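Clearing the Bench: Small Parts on Wooden Tables
Speaker notes, Ravlow workshop day, 7 October 2019

Slide 1. Pale wood table, small light blue item on it.
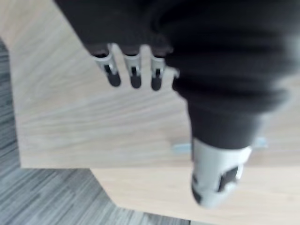 Slide 2. Sorting order
Small items first, then tools, then paper. Pause for questions on labels.

Slide 3. Trays
Itow trays, 38 per cabinet. Lids stored separately. Mention the September relabeling.

Slide 4. Wiping down
Dry cloth, along the grain. Budget roughly 8 minutes per table. Handout has the supply list.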